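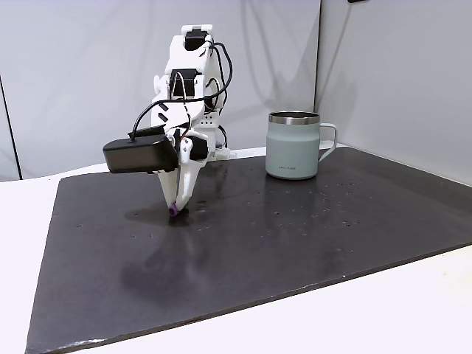 Narrow fingers or wide pads was the question for the Carnari bench at the end of the year, and the notes on this page cover both sets on the same printed arm. The small piece jobs came first. With the narrow fingers on, the arm can pinch a short purple cylinder right at the tips, straight down, with the tips almost touching the black board. The pale green mug stays on the board off to the right, well clear, until its turn comes. Mervin Bélanger printed both sets and ran most of the picks. I kept the log and wrote the page.

Last updated Tuesday, December 31, 2019

What was compared

Narrow set: our own print, tapered to the tip, no covering on the inside faces.

Wide set: the Cekham pads, flat, with a thin rubber strip glued to each inside face. The strip adds a bit of thickness, so the closed position has to be set again after every change.

Controllers: the Kinyua board we have used since March, and the older Brulance board that came off the last arm. Both drive the same servos from the same supply.

Each set of fingers got 30 picks of the small piece on each controller. A pick counted if the piece was lifted, carried to the far side and put down without being let go on the way. Anything nudged by hand was struck out and run again.

Small piece, narrow fingers

The better result of the two. On the Kinyua board the narrow set missed 2 picks, both near the start, when the closing position was still a touch too wide. Once that was trimmed the piece came up square nearly every time. The tips do flex a little if you close them hard, and you can hear the servo working. We backed the closing force off one step and left it there for the rest of the day.

On the Brulance board the picks were slower and the wrist shook a little at the bottom of the move. More misses, mostly from the piece tipping as the fingers came in. I would not blame the fingers for those.

Small piece, wide pads

Harder to place. The pads hide the piece from above when the arm is low, so lining up by eye takes longer. Once they close, they hold very well. The rubber picks up dust and wants a wipe with a damp cloth every few runs. Mervin likes these better than I do.

Changing from one set to the other takes four screws and a short hex key. Do it with the arm parked and the power off. The lower screw on the left is the awkward one – the cable has to be held out of the way while you get to it.

Mug work

For the mug we went by feel and did not keep score. The arm comes in over the rim with the handle turned away to the far side, and we watched how the wrist and the wiring behaved with the arm stretched out over the board.

Cable routing matters more here than it does with the small piece. The thick black cable has a long way to travel from the wrist to the base, and it needs enough slack for the full reach without hanging where the fingers close. The thin red and black servo wires run along the white shell and should stay flat against it. Ours had worked loose twice by the afternoon and we put tape on them.

The black board is 900 mm long and wipes down easily, but it is shiny. Bright patches move across it as the light in the room changes, and drops of water on it make small highlights of their own. Anyone setting up a vision test on a surface like it should try a matte mat as well.

Reaching over the mug, with droplets on the board and the thick cable curving down the left side of the arm:

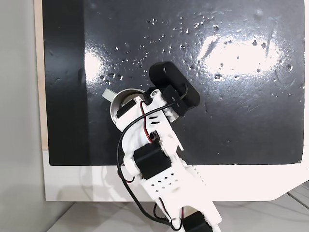

Settings we kept

Kinyua board, closing force down one step, wrist speed at the middle setting. Narrow fingers for anything small. Wide pads stay in the drawer with their own screws in a bag, labelled.

Still to do

A set of fingers between the two widths, narrow at the tip with rubber on the last bit only. Mervin has the drawing done and the first print is in the queue. The Brulance board will get one more try with a new supply before it goes back on the shelf. If the shake at the wrist is still there, we will stop using it for pick tests.

The print files for the narrow set are on the Carnari downloads page.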